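Sorting and Storage in Shared School Workrooms
Student project report, Design and Technology, Purnolbridge

1. Background

Our group looked at how shared workrooms keep track of small materials. Two sites took part: the workroom at Mostmont and the smaller one at Stostby. Both are used by several classes a week, and both had trouble with parts going missing or ending up in the wrong drawer.

We started in December with a full count at Mostmont. It came to 1,304 loose items in the drawers and on the shelves. Of these, 203 were in a drawer with the wrong label. Wooden blocks and short dowels were the worst group, mostly because they had been stored by size in one term and by color in the next.
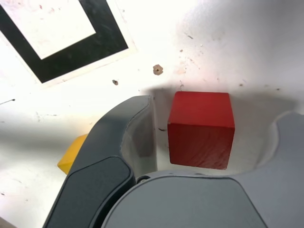 Figure 1. Red wooden cube on a white tabletop.

2. Method

We tried the Unnithan layout, a plan in which every drawer gets one color and one number. The labels go on the front edge and again inside the drawer, so a drawer left open can still be read. We used it at Mostmont only. Stostby kept its old labels for comparison.

Students filled in a short form when they returned materials. The form had five questions, and we cut it down after the first week — the early version took too long and people skipped it.

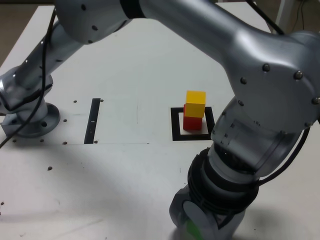 The second count was done on a Friday, after the last class had left. We used the same sheet as before and worked through the drawers in the same order, with one person reading the label and another writing.

3. Results

At Mostmont the number of misplaced items fell from 203 to 148. Most of the change was in blocks and fasteners. Sandpaper did not improve, and we think the grit numbers on the back were being confused with the drawer numbers.

At Stostby the forms came back incomplete, so we have left that site out of the comparison.

4. Problems

Two of the label colors, orange and red, looked nearly the same under the ceiling lights. We would change the orange to white. The drawer numbers should also be replaced with letters before the layout is used at Stostby.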